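July 24, 2019
By the Features Desk
378 shares | 27 comments

Laundry club. That's what the kids at Zundwood call it, and the name stuck. Officially it's Reso, a student robotics project, 40 members, most of them new since June.

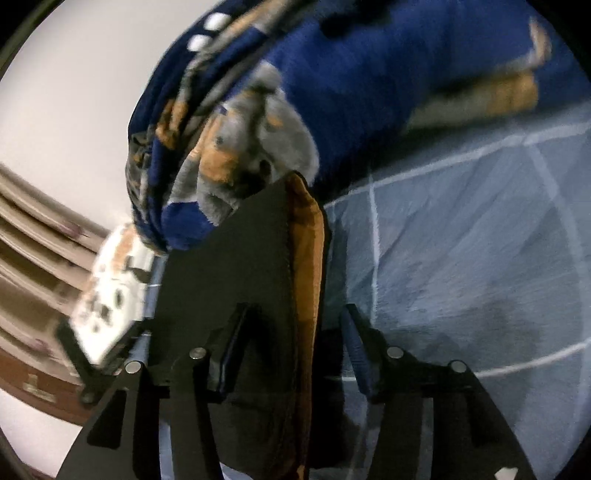
Cloth is the hard part. It bunches, it slides, it hides its own corners. So they practice by hand, grab after grab, 1178 logged so far. Next stop is the Rernevard meet, and teh folding round.

Contact us | Back to top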